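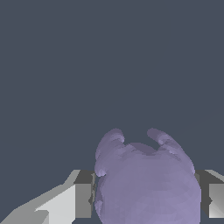

Gripper with lavender object, computer render

From: Neville Parsons
To: vintage-single-seaters list
Subject: Re: Entwistle rounds and the qualifying format

Shoshana Pruitt wrote:

> I've read the draft rules for June twice now and I still don't follow
> the qualifying section. Last season we had one timed session per
> round and your best lap set your grid spot. The draft has the field
> split into two groups by last year's points, each with its own
> session, and then the groups are interleaved on the grid. So group A
> gets the odd spots and group B gets the even spots, even if group B's
> fastest car is slower than everybody in group A?
>
> If that's right, I don't like it. I drive an Etotetti on narrow tires
> and I know where I belong, which is near the back. I don't want to
> start on the front row because I was quickest in the slow group, and
> have the whole field come past me before turn 1. It isn't fair on the
> people behind me either.
>
> Also, does anyone know if the Steseck round is still on? The date
> disappeared from the calendar page and the hotel wants to know.
>
> Shoshana

Shoshana,

You're reading the draft correctly, and you aren't the only one to object. I had several private replies saying much the same thing. Let me explain where it came from and what I think we should do instead.

The reason for splitting the field is track time. At Entwistle last year we had more cars than the short layout can handle in one session. Several drivers never got a clear lap, and two of them wrote to me afterward with lap charts to prove it. I looked at the charts and they were right. One of the quickest cars in the field started in the middle of the grid after catching slower traffic on every lap it was out. Going to two groups solves that, and I would like to keep that part.

The interleaved grid was borrowed from the Pedent series, which uses it when weather changes between sessions. If group A runs in the dry and group B in the rain, comparing lap times across the groups means nothing, and alternating the spots is the least bad way to put the two lists together. In stable weather there's no need for it. The draft didn't make that distinction. It should have, and I should have caught it before it went out.

So my proposal for the next version is as follows.

Two groups, split by last year's points, with new entries placed by the clerk. Each group gets 15 minutes. If the clerk declares both sessions run in the same conditions, the grid is set by best lap over the whole field, exactly as before. If conditions changed, the grid is interleaved, but group A takes the first 5 spots before the alternating starts. That should keep the quickest cars ahead at the first corner, and it would keep you out of the front row unless you earn it on time.
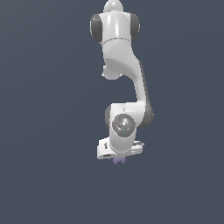

Robot arm, white with dark gray joint covers (simulation)

The clerk's call on conditions would be final and would be announced before the grid sheet goes up. I don't want protests over whether a damp patch at the last corner counts as rain.

One thing I haven't settled is what to do with a driver who sets no time at all. Under the old rule you started at the back, in points order if there was more than one of you. I'd leave that alone. There was a suggestion to let people use a practice lap instead, but practice isn't scored with the same equipment at every track and I would sooner not get into it.

On gearing and tires, no changes from last season. The minimum weight stays where it was. Please stop asking me about the carburetor list. It will be posted when the scrutineers have gone through it and not before, and writing to me doesn't speed them up.

On Steseck: it is still on. The date came off the page because the track moved us from the morning to the afternoon slot and the whole line was deleted when the times were edited. It will be back up shortly. You can tell the hotel to hold the room. The paddock there opens at 7 a.m. regardless, and trailers have to be off the upper lot by noon.

The entry fee for Steseck is $400 for list members. At Entwistle it's $800, but that covers both rounds and the test session the evening before. I know that is a jump from last year. The track raised the hire charge and we also have to pay for a second ambulance, which they now require for open-wheel cars. I asked whether we could share one with the sedans and was told no. If you only want to run one of the two Entwistle rounds, write to me directly - there may be a way to split an entry between two drivers in the same car, provided both hold a license and both attend the briefing.

A few people have asked about passenger rides at lunch. Single-seaters, so no. The sedan people may be running some and you should ask them.

We also need flag marshals for Steseck. We're 3 short at the moment, all on the back section between the bridge and the hairpin. If you have a spouse or friend coming along who has done the training, send me a name. Lunch is provided and they can park inside the fence. Anyone who hasn't done the training can still help in the assembly area, where we are always thin in the half hour before a race.

Please send comments on the qualifying proposal to the list and not to me alone, so everyone can see them. If I don't see a strong argument against it by the time entries open, it goes into the rules as written above. Shoshana, I'd particularly like to know if the mixed-conditions version still bothers you. You would be in group B on last year's points, so it affects you more than it does me.

Neville

P.S. The blue tow strap left at the scales last fall is still in my garage. It has a bent hook and a strip of yellow tape on one end. If it's yours, speak up and I'll bring it to Steseck.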